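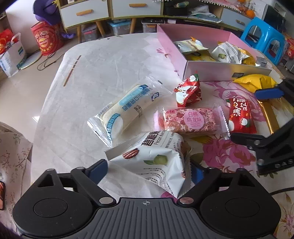

Chapter 7
When the Grip Lets Go

The first fault I ever chased on a gripper took me most of a January, and the answer was in a log file I had opened on the first morning. I looked straight at it and kept scrolling. I'm telling you this at the start of the chapter so you won't feel bad when you do the same thing, because you will, and so does everybody I've worked with.

The job was packing snacks. You pick up a wrapped snack, carry it over to an open box, let go, and go back for the next one. I was working for a small outfit called Grenevon at the time, and we had picked snacks because they seemed easy. They're light, they don't break anything when they fall, and you can eat the ones that get squashed. We had 1000 good picks to collect before we were allowed to move on to anything harder, and I figured on a week.

By the time we had our 1000 we had made 2622 tries. That is an awful lot of tries! Some of the misses were my own clumsy hands (I'd cleared the box and knocked half of it on the floor more than once), but most of them looked alike. The fingers closed, the packet came up, everything seemed fine, and then somewhere over the table the packet slid out from between the pads. The log said the grip was closed. The log said it was holding. It wasn't holding anything.

So that's our fault for this chapter, and we'll call it by the name we used, the silent drop. A loud fault stops the machine. A motor overheats, a light comes on, somebody swears, and you know where to start. A silent drop carries on as if all is well, and the machine goes on to place a packet it doesn't have. If the packet is a snack, you've lost a snack. If it's a full bottle over somebody's foot, that's a safety report, and we'll work through one of those in Section 7.4.

What I thought was wrong

My first guess was the pads. Wrappers are slick, pads get dirty, so I wiped them down and ran again. It got a little better, or I wanted it to, and I wrote "fixed" in my notebook. Please don't write "fixed" in your notebook. Write down what you changed and how many tries you ran afterward. I had run two.

My second guess was speed. I slowed the lift way down and the drops kept coming, only now they took longer and I had more time to be annoyed.
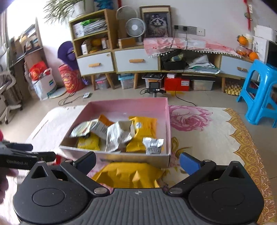
Figure 7.1 Packing wrapped snacks into an open box. One yellow packet is on the rug in front of it.

My third guess was the snacks themselves, and this time I was close without knowing it. A puffy packet has air in it. Squeeze it and the air moves off to one side, the packet gets thinner where your fingers are, and the grip that was tight a moment ago is loose. A stiff bar doesn't do this. A crumpled packet does it in some spots and not others, depending on where you happen to grab. I sorted the drops by kind of packet — I should have done it on day one — and the pattern jumped out. The bars hardly ever fell. The puffy ones fell all the time.

That still left a question, and I want you to chew on it before you read further. If the packet got thinner, why didn't the gripper just close a bit more?

What the log had been saying

Our control program, Vovon, decided that a grip was good by checking one thing, which was whether the fingers had stopped moving. Fingers close, fingers meet something, fingers stop, grip is good. Once it had decided, it locked the opening at that width and stopped checking until it was time to let go. The air shifted, the packet thinned out, and the fingers sat politely at a width that no longer fit.

There was a column in the log for finger force. On a bad pick it started high and sagged to nearly nothing well before the drop. I had seen those numbers that first morning and taken them for noise. I pulled 58 of the bad picks and went through them by hand with a pot of coffee, and the sag was there in every one of them.

The repair was small. We told Vovon to keep reading the force for the whole carry and to close a little more whenever it sagged, with a limit so it wouldn't crush a cookie into powder. If the force went to zero anyway, the program had to stop and say so out loud. I care more about that last part than the rest. You can't prevent every drop, but you can make sure the machine knows it has dropped something.

How this chapter goes

Section 7.1 sorts faults into loud and silent ones, with some in between that don't like being sorted. Section 7.2 is about logs: what to record, how often, and how to read a column of numbers without your eyes sliding off it like mine did. Section 7.3 goes back to finger force and does the math properly (it's mostly multiplication, don't panic). Section 7.4 is the safety report I mentioned, from the Giraditz bottling line. Section 7.5 walks through the Zhong checklist, a one-page sheet that I still keep taped inside my toolbox lid.

Before you start on 7.1, find something puffy in a wrapper and pick it up between two fingertips. Set your fingers at that width and hold them there. Now press the middle of the packet with your other hand, let go, and watch what happens at your fingertips. Write it down with the number of times you tried it, and keep the page handy for the first exercise.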